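Ticket 828
Status: Closed
Product: Prindonine label printer, desktop model
Site: Skamodthorpe packing room
Category: Print quality / feed

Reported problem
Every third label comes out shifted down the roll, so the barcode runs over the gap and onto the next label. Started Wednesday after the roll was changed. Orders for Kultura are on hold because their warehouse rejects any carton with a split barcode.

Log

8:10 – Power cycled the printer. Printed 6 test labels from the front panel. Labels 3 and 6 were shifted, the rest were fine. The fault shows up without the computer attached, so drivers and the shipping software are ruled out for now.

8:25 – Cleaned the print head and the roller with alcohol wipes. Plenty of adhesive on the roller, mostly on the right side. Let it dry and printed again. Same result.

8:40 – Checked the stock. The old rolls were from Carrasco and the new ones are too, but the part number on the core ends in a different letter. Measured the gap between labels with a ruler. The new stock has a 3 mm gap and the printer was still set for the old, narrower one. Changed the gap setting and saved it.

8:55 – Better but not fixed. Ran 13 labels and 2 were shifted. Ran the gap sensor calibration from the menu. It stopped with "media not found" the first time. Opened the cover, moved the sensor back to the center mark and ran it again. Calibration passed.

9:15 – Another 13 labels, all lined up. Scanned each one with the handheld and they all read.

9:30 – Reconnected the USB cable and printed from the shipping software. The first label was shifted again. The software sends its own gap value with every job and overrides the printer. Updated the label template to match and printed a full batch with no shift.

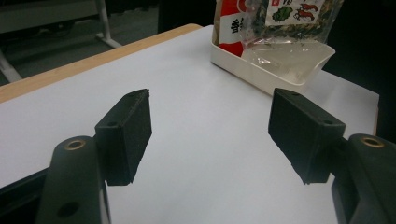

9:50 – Reprinted the held Kultura labels. The packing room can go back to normal.

Cause
Two settings were wrong for the new stock – one in the printer and one in the template. The sensor had also been moved off center, probably when the roll was changed.

Notes for next time
Check the letter at the end of the part number before loading a roll. If it has changed, measure the gap and update both settings, then calibrate. The roller should be cleaned at each roll change.

Still open
The returns desk has the same printer and is still on old stock. Separate ticket to be raised when it gets its first new roll.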